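1 July 2026

Well, the marmalade is finally happening! I've been saying I'd make it since March, and this morning I got up before the heat, put the radio on and dug Grandma's recipe card out of the drawer. It has 1936 penciled in the corner and a big brown stain right over the sugar, so that part was guesswork. I went with less than I wanted and then added more anyway.

I took the early bus to the market in Ellow because the store in Kasten only had those sad waxy oranges in nets. The lady at the stall let me smell everything before I picked (I smelled a LOT), and I came home with a bag so heavy the handle left a mark on my arm.

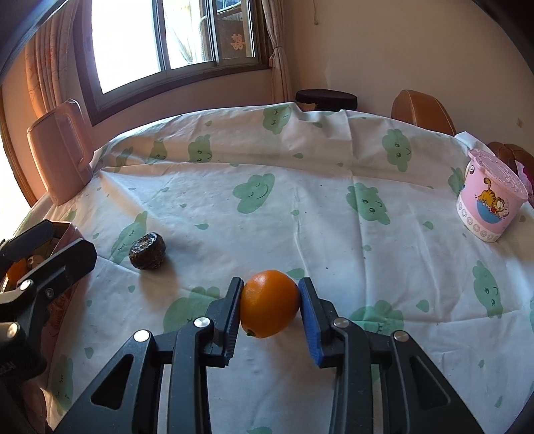
Posted by the Rellum Kitchen Diary
Filed under: Summer, Jars, Oranges

The peel took forever. I like mine in skinny strips, and my knife is dull, and I kept stopping to answer the phone. By lunch I had one full pot and a very sore thumb. The whole house smelled wonderful, though, even upstairs!

It didn't set the first time. I put a spoonful on a cold saucer, pushed it with my finger and it just ran, so back on the stove it went while I washed the floor, which was sticky by the door. Second try, it wrinkled up nicely.

One jar is going to my sister and one stays open for toast. I still need labels, and I have to call the bus company about my pass before Friday.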